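Jade Cheetham
Jun 5, 2018

OK, robot people, I finally have a good failure story for you, and I am way too happy about it. Thread!

Background for new followers: on Gusten we're teaching an arm to tidy a bedroom. Clothes, hangers, bags, whatever ends up on the bed. People do the job first with hand-held grippers, and the arm learns from what they did.

Every hand-held logs how far apart its fingers are. The arm copies that number. You can see where this is going.

Last week the arm started dropping clothes. It would reach for a shirt perfectly, lovely approach, come down right on the fold... and then stop closing just short of the cloth. And lift. With nothing.
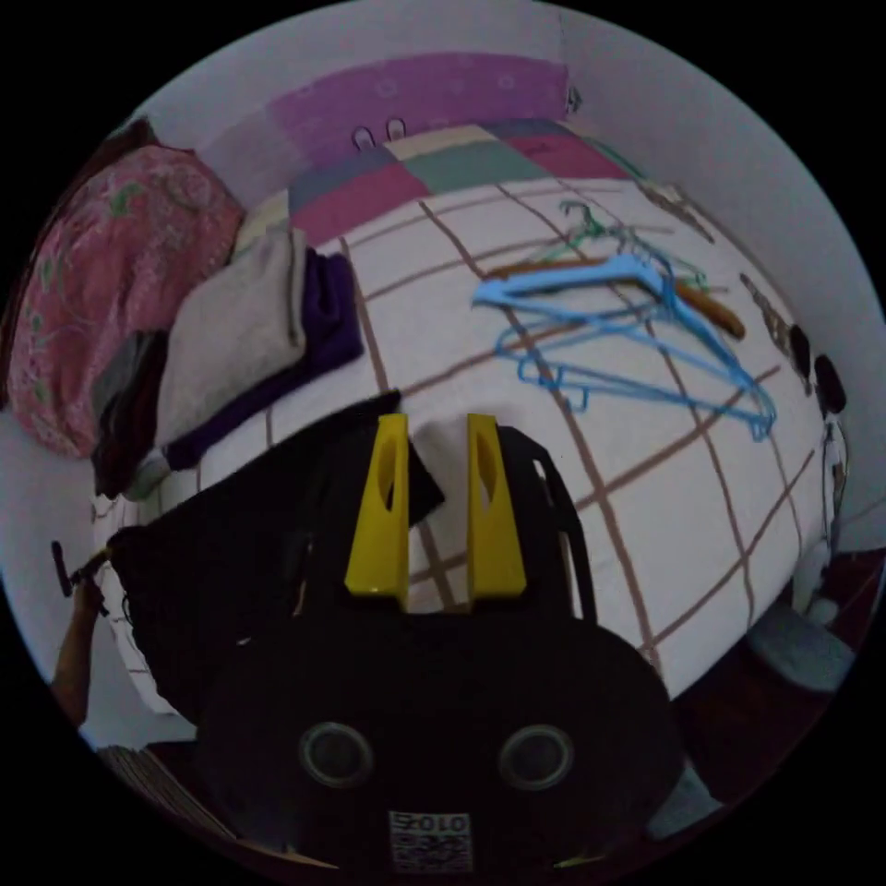

My first guess was the arm. We swapped the motor on the wrist, ran it again, same thing. My second guess was also the arm. (I never said I was good at guessing.)

Black cloth was the worst, which sent me off on a big hunt through lighting settings. Total dead end! Dark fabric had nothing to do with it. The black things were just thinner, so a small error in the finger gap mattered more.

Then Nneka Adeyemi asked if anyone had put a ruler between the fingers of the hand-helds. No one had. I love working with people who ask that stuff.

So we did it. Close the fingers all the way, read the log. It should say zero. One of our units said five millimeters. FIVE. Fully shut, fingers touching, and it swore there was a gap.

The arm was doing exactly what it had been taught: stop at five and call it a grab. Poor thing.

Thick stuff hid the problem for ages, by the way. If you're squeezing a padded strap or a rolled-up sweater, you can be that far off and still get a decent hold.

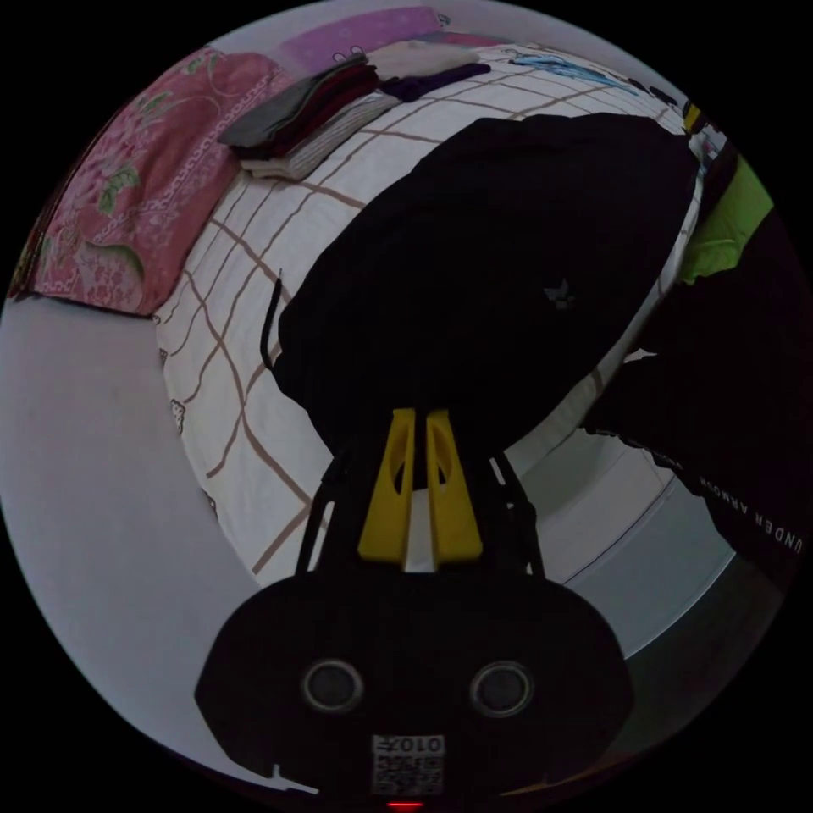
Page 2 of 3

Back again, had to go eat something.

The cause is so small! There's a set screw that holds the little sensor wheel to its shaft. Ours had worked loose. Each time someone pushed the fingers hard against something heavy, the wheel slipped a hair, and it never slipped back.

And it didn't throw an error, because as far as the software knew, every reading was fine. Smooth curve, sensible range, just shifted over. This is my favorite kind of bug and also the kind that makes me want to lie down on the floor.

There's a safety side too. The Vallano arm uses the same number to decide when its fingers are clear of your hand. With the offset it thought it was open wider than it was. It never pinched anyone, but I've stopped letting people reach in to free a stuck sleeve while it's powered. Hit stop, then reach.
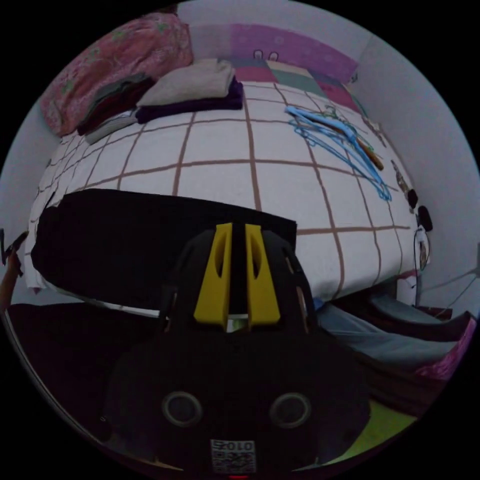 Did you have to throw out all the data from the bad unit?

Only part of it. Any recording where the fingers close all the way at some point can be fixed, because we know what zero should look like. The ones with no full close are gone.

Page 3 of 3

What we changed: a dab of thread lock on the screw, and every session now starts and ends with two full squeezes on nothing. If the readings don't match, the session gets flagged before it goes anywhere near training.

Nneka also wants a paint mark across the wheel and shaft so you can spot a slip by eye. Doing that tomorrow. I bought orange paint and I'm excited about it.

If you build your own hand-helds, go close the fingers and check the log. Tell me what number you get!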